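08/10/2022

Pick-to-basket, thumb-first approach. Continuing from where Joana left the config.

Restarted the arm controller twice before it would admit to having a hand attached. Second restart was the one with the cable reseated, so I am blaming the cable. Delwyn blames the firmware. We have agreed to differ until it happens to Delwyn.

Question for the day: does it help to bring the thumb in before the fingers close? The old policy (trained in June, the one Costel calls MacPherson for reasons he has never shared) closes everything at once, and on anything with wheels that means the object leaves. The toy car is the worst of the lot. The fingers arrive, the car rolls, the hand closes with great confidence on nothing, and then carries the nothing to the basket and lets go of it very gently. The success detector used to score that as a place. Glenys fixed the detector in the spring and our numbers have been more truthful and less pleasant ever since.

New policy is Ternus. Same encoder, same 2108 demos, but the action head is split so the thumb gets its own short horizon and the four-way finger closure waits on it. Idea is that the thumb acts as a wheel chock. I wrote "wheel chock" in the group meeting slides and it has stuck, sorry.

Ran it with the car and the wicker basket on the mat, basket left, car right, nose toward the basket. Start pose of the car jittered by hand between trials, by me, so the distribution is whatever my wrist thinks is uniform.

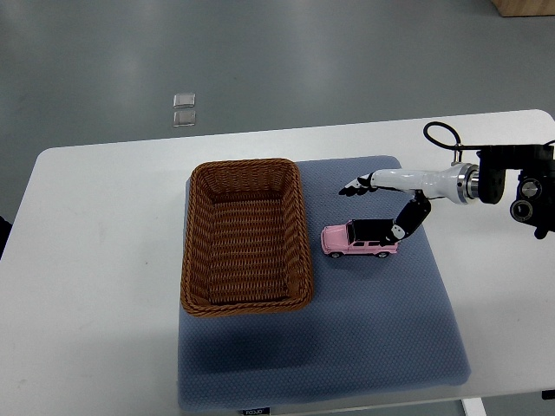

Photo: head camera, Ternus run, D. Rewi

Thumb down by the right rear of the car, fingers still open above it. On the old policy the closure command would be well along by this point in the approach. I went through the logs afterward and the split head does what it says: thumb command settles first, then closure, with a gap that is longer than I'd like but consistent.

Result: 91 percent picks on the car over the full block. MacPherson on the same start poses was bad enough that I reran it to check I had loaded the right checkpoint. I had. Numbers are in the sheet under its own tab, please don't sort the tab.

What went wrong in the rest:
– Thumb lands on the roof and pushes down. Fingers then close politely around a car that is pinned to the mat, and the lift stalls on the torque limit.
– Car starts nearly parallel to the forearm and the thumb picks the wrong end. Looks like a shortage of demos at that angle. Alby thinks it's the wrist camera crop. He may be right, but he thinks most things are the crop.
– One drop on the basket rim. That's a place failure and I have counted it as one, so it isn't in the pick figure.

Caveat for anyone tempted to quote the 91: one object, one mat, one basket, one person doing the jitter. The mat has some give to it and I suspect that flatters the thumb. On the bare table I'd expect the roof-pushing to be worse. Not tested.

Also tried raising the thumb step limit from 2000 to 3051, the second number being what the sweep spat out as optimal. Made no difference I could see. Put it back to 2000, which at least looks like someone chose it.

Next:
Bare table, same start poses.
Reversed car, nose away from basket.
Ask Costel whether the Pravon logger can stamp thumb contact separately. At the moment I'm inferring it from motor current, with a threshold I set by squinting.
Turn the closure gap down in small steps until it breaks. Joana wants this before the others. I want it after. She has the booking for the arm, so it's before.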